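Budget for the bins first
5/6/26
By the Emska workshop desk

Most purchase requests for a robot arm begin with the arm. The applicant has seen one, has a price for it, and has built a sheet around that price. The table, the fixings, the containers, the spare fingers and the hours of a competent person are entered lower down as a single line called sundries. I have read a good many of these sheets over the years, and I now read them from the bottom up, where the trouble usually is.

My argument is that a sorting cell should be budgeted in the opposite order. Start with what goes in and where it must come out. Price the containers, the work surface and the stock of test objects. Then price the hand that has to deal with them. The arm comes last, and by then the choice is a small one, as reach and payload have been settled by everything else.

The Jorden cell is the case I know best. The request was for mixed sorting: a heap of unlike things in one container, to be moved one at a time into a few others. The first draft allowed 279 pounds for everything that was neither arm nor gripper. It had no figure at all for objects, on the grounds that objects could be found lying about. Some can. Empty drinks cans and crushed bottles cost nothing. A cloth costs little. But a heap used for repeated work wears out, and a can that has been squeezed many times is no longer the can that the first results were obtained with. Replacement is a running cost and belongs in the yearly figure, next to electricity.

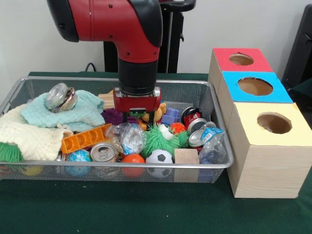
Reading time: 4 minutes

A mesh basket is a sensible source container, and a cheap one. It lets a person at the side of the table see what lies under the top layer. A solid tub hides that, and staff then waste time tipping it out to look. The mesh has a price of its own, though. Thin fingers can catch in it, and so can rubbery spikes and the loose edge of a knitted cloth. Anyone who specifies mesh should also specify spare fingers, and should put both on the same order.

The mixture matters more than the quantity. Small balls, soft cloth, shaggy rubber toys, wooden blocks and crumpled clear plastic each ask for a different grip, and two narrow fingers will not suit all of them equally. The usual response is to ask for a second gripper in the first year. I would refuse that request on paper and allow it after a trial. At Jorden the second gripper was quoted at more than 1000 pounds with its mounting plate, and the written case for it rested on two object types which could have been left out of the work altogether. A budget holder is entitled to ask whether the list of objects is fixed before paying for a tool to fit it.

The receiving side is treated worst of all. Three wooden bins with coloured lids look like an afternoon's joinery, and they may be. But the size of the opening decides how exactly the arm must place a thing before letting go, and so how slowly it must move. A wider hole costs nothing extra to cut. A more exact arm costs a great deal. I have seen a request for a better arm justified entirely by missed drops, where the honest remedy was a larger hole saw. Bins should be bought or made with replaceable tops, and the tops should be changed before anyone opens a catalogue.

There is a fair objection to all this. Arms have long delivery times and containers do not, so the arm must be ordered early whatever the order of thinking. The quotation from Rudd gave 8 weeks, and the financial year ends when it ends. I accept the point as far as it goes. An order can be placed early once the reach is known, and the reach is known as soon as somebody has laid the containers on a table and measured across them. That takes a morning. It was not done at Jorden until June, by which time a longer model had been chosen as a precaution, and the table had to be replaced to carry it.

The maintenance line deserves the same treatment. Ganik offered yearly cover at 273 pounds, excluding fingers, cables and anything described as a wearing part. Cover of that kind protects the piece least likely to need attention. I would sooner see the money held as a small parts fund, spent against a log, with whatever is left carried forward to the next year.

A form for such a request needs only a slight change. Put objects on the first line, source container on the second, receiving containers on the third, then surface, gripper, spares, labour and arm. Require a figure on each line, and return the form if one is blank. We have used this layout at Emska for two rounds of requests, and the totals have not fallen by much. The supplementary requests in the second half of the year have.

Contact the workshop desk | © Emska | Back to top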